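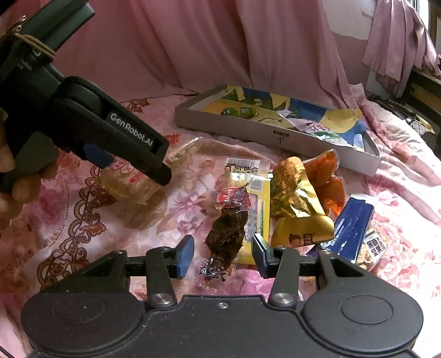 Single-portion snacks sold loose by weight are to be sorted and priced by type at the Padosar hall shop from next month, replacing the mixed tubs in use since October. The change covers packaged goods only. Stock is being divided by the kind of wrapper and by what the wrapper says. The vacuum-sealed packets, such as the long clear one holding a dark brown, glossy piece of food with a barcode label at its upper end, form the first group. They are dense for their size and take up little shelf depth, but the film creases easily and the print on it becomes hard to read.

The second group is made up of puffed-grain and other crumbly snacks. These are light, bulky and easily crushed. Under the old arrangement they shared a tub with heavier goods, and the shop recorded 19 broken packets in its last stock check. Broken packets cannot be sold at full price and were put aside for staff.

Helmi Suominen, who runs the shop, said the mixed tubs had been simple to fill but slow to sell from. "People turned everything over to find the one they wanted," she said. "The heavy ones went to the bottom, the light ones got pressed against the side, and the dates were never facing up." 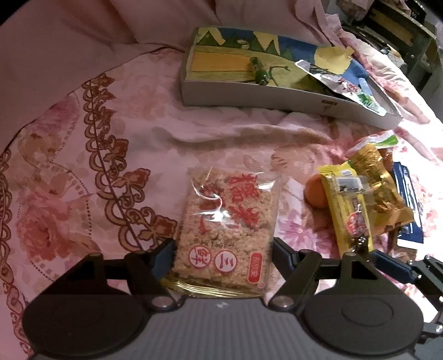
Date checking is the other reason for the change. On many small packets the date is a single line of fine print, placed wherever the wrapper has room for it, and it may be sideways to the main lettering. Glare from crinkled clear film makes it harder still to read under the shop's strip lights. Staff have been told to lay each packet flat on a cloth, turn it until the line can be read, and enter the date before the packet goes into a tray. Packets with a date that cannot be read are to be returned to the supplier, Saselar.

The trays are made by Remik. Each is 13 cm deep, with a raised lip at the front and a slot for a printed card. The card will give the name of the snack in English and in the language of the wrapper, the main ingredients, the price and the earliest date in the tray. Kaiwen Xiong is preparing the Chinese cards and In-ho Ji the Korean ones. Xiong said brush-style lettering on several wrappers had needed a second look, as the strokes run together where the film is wrinkled.

Prices will be set per packet for the vacuum-sealed goods and by weight for the rest. The smallest amount sold by weight will be 130 g. Customers may still mix types within one bag, provided that all of them come from the by-weight trays.

Whole cooked eggs in individual film, and anything else that could split if dropped, will be kept behind the counter and handed over on request.

Vicente Saavedra, who handles deliveries, said the first five trays would be fitted on the wall nearest the door, with the remainder to follow when the old shelving has been taken down - the brackets do not match and will need to be replaced. The shop will keep its usual hours while the work is carried out. Goods already bought from the mixed tubs can be exchanged in the normal way if unopened.

4 shares | 2 comments

Related items
Obradović bakery moves to smaller loaves
Padosar hall: new lighting for the east entrance
Masanobu Noguchi on storing rice crackers in damp weather
Scales to be tested at all market stalls

Contact the news desk | © Padosar Notices | Back to top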